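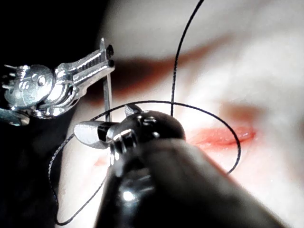
Suture bench walk-round, with my comments
Fladier training suite, 19th January
Checked by: Normand Marchand
Copy to: Lena Głowacki

Same list as in October, with two lines added at the bottom because Lena asked for them. I've written OK where it's OK and rambled where it isn't. Sorry in advance — the boxes on the old form were far too small for me!

1. Tissue pads
Surface whole, no deep tears, not sliding about in the tray: OK
The pale pads are still lovely and soft and there's plenty of life in them. I turned one round so people start on a fresh side. Please don't pull the thread hard sideways to "test" a stitch, it opens the hole up and then the next person thinks they've done it.

2. Needles
Points sound, none bent, all signed back in: SEE COMMENT
The box should hold 22 and it held 22, hooray. But two of them had been put back loose under the foam, points up, and I found one with my thumb. Foam first, then needle, then lid. I've moved the sharps tub to the right of the bench where you can reach it without leaning over anything.

3. Needle hold
Needle gripped well inside the jaws, point kept in view: OK
I like to see the needle pointing down at the pad before anybody goes near it with the second instrument. If you lose sight of the point, stop and find it. I really don't mind how slow you are.

4. Grasper jaws
Ribs clean, jaws meeting evenly: OK, after a clean
There was a bit of fluff between the ribs on the silver one. Soft brush, along the ribs and never across. It closes nicely now.

5. Wrist joints
Pins and screw heads flush, joint moves freely: OK
Went over both the silver and the black with the magnifier. The screw heads are tiny and the light bounces off them, so tilt the lamp and look twice. One pin on the spare felt a touch proud to me — I've bagged it and it goes back to Narard for them to worry about.

6. Shafts
No chips or scratches in the coating, wiped down: OK
Fingerprints everywhere on the black ones, as ever. Dry cloth only, please, somebody has been using the whiteboard spray.

7. Thread
Black thread, no fraying, loops kept clear of the joints: SEE COMMENT
This is the one I go on about. A big open loop round the tips is fine while you're tying, but look where it's lying before you close or turn anything, as it loves to creep in round the wrist. If it snags, let go of the needle on the pad and ease it off. No tugging! Reel had about 68 metres left, so I've asked Kırmızıgül for another.

8. Floor and leads (new)
Nothing to trip on, leads clipped: NOT OK
The lead by the door has come out of its clip again. Taped for now, needs a proper fix.

9. Eye protection (new)
Enough pairs, lenses clear: OK
One pair is very scratched and I've binned it.

To do: lead clip (me), spare grasper to Narard (Lena), new label for the sharps tub (whoever has nice handwriting).

N. Marchand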